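Residents of the Curnon apartments will get new windows before the heating season ends, the building's owner, Gestden, told tenants in a letter sent out in November.

The work covers 155 windows in 48 units. Crews will start on the north side, where tenants have complained for years about drafts and rattling sashes. Each unit should take one day, and curtains, blinds and furniture need to be moved back from the wall by 8 a.m.

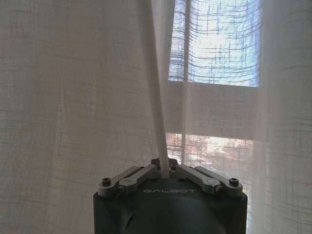
Rents will not go up to pay for the project, said Tadeo Pereyra, the property manager. The contractor is Voser, which replaced the roof on the Edwards Street building last year.

Glenys Ellis, a tenant on the third floor, said she had asked for the repair twice. "My living room is cold from October on," she said.

Tenants can pick up a schedule at the front office.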